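Visit report: open day at the Hellström handling lab, Bedodthorpe
24/09/2018

The open day ran in the old print hall on the Neltley road. Visitors were taken through in small groups, with three stops: a laundry bench, a kitchen bench and a bin cell. I went to find out whether any of this work could move to our packing floor in Ostton, where most handling is still done by hand.

The laundry bench was the weakest stop. The machine picks up a towel, finds a corner, loses it and starts over. One fold took longer than the talk that went with it. The staff did not oversell this. Cloth has no fixed shape, and the software has to work out a new one after every touch.

The kitchen bench was better. Cups and plates went from a rack to a shelf at a steady pace as long as they stood upright. A cup on its side stopped the program and a person had to reset it. For a home, that rules it out for now. For a canteen with one type of cup it might be worth a trial.

The bin cell is closest to what we do. The task is to take parts out of an open metal bin when they have been left at odd angles. Parts against a wall are the hard case - the fingers need room on both sides, and the wall takes that room away. The log sheet on display listed 3246 grasp attempts to date. The last 501 were made with the current finger tips, and those are the only ones the lab uses for comparison.

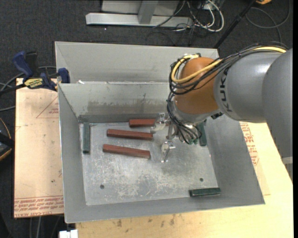
Bin cell: KUKA arm with its gripper lowered beside the red blocks. Two of the green blocks lie along the side walls.

I asked about cycle time and was told it is not yet a target. The lab wants 500 picks in a row without a person stepping in, and has set October for the next long run. Changing to a new part shape takes 2 days of setup, which would be too slow for our short orders.

My view for Ostton: towels no, mixed crockery no, rigid parts of one size possibly. I have asked for the results of the October run and for a price on the finger tips alone. Parking is behind the hall, entry from the Neltley side only.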